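Grip fault on the two-arm cells: FAQ
Semum floor, updated Tuesday, will fix formatting later

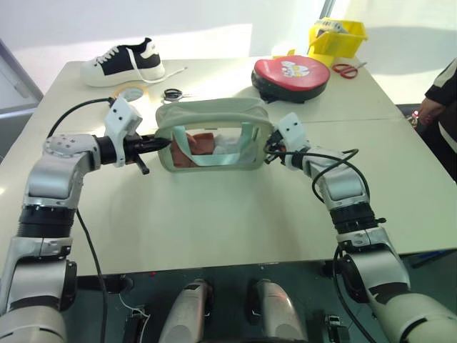 Two-arm cell with the toiletry bag, a gripper at each side.

What happened?
Right gripper kept closing after the left one had stopped. Bag got squeezed, arms pulled against each other, left wrist joint tripped on overload. Cell stopped by itself. No one hurt.

When?
March, twice in one shift. Second time was 15 minutes after the restart, same fault code (208).

What is code 208?
Force mismatch between the two arms. Means one side is pushing a lot harder than the other. Do NOT clear it from the tablet and carry on. That's how we got the second one.

Was it the bag?
No. Soft stuff does make it harder to spot, it gives and the fingers keep going. Same fault came up on a hard case at Davness with nothing soft involved.

So what was it?
Force limit on the right gripper went back to the factory value after the Emer update. Left one kept ours. Nothing on the screen tells you, you have to open the settings page for each arm and look.

Which cells are affected?
Anything updated to build 630. Older builds are fine, leave them alone for now.

Can I keep running?
Only if both limits match and you've done the slow close test. If they dont match, cell stays off.

How do I do the slow close test?
Speed to lowest. Foam block between the grippers, close both, watch the numbers. They should stop together. If one keeps climbing, hit the stop and call it in.

The bag is stuck between the grippers, can I pull it out?
Not with power on. E-stop first, then open by hand with the release, left side then right. Keep fingers away from the tips.

Do I need to check the cables?
Yes, after any 208. Look at the loops near the wrists and the long ones hanging by the forearms. Arms pulling on each other can tug a plug half out.

Can other people be at the table during a run?
Not at the sides until this is closed. Stay back from the table edge, hands off the tabletop.

Is there a fix?
Ramanauskas is sending a patch that keeps the limits thru an update. No date yet. Check by hand after every update untill then.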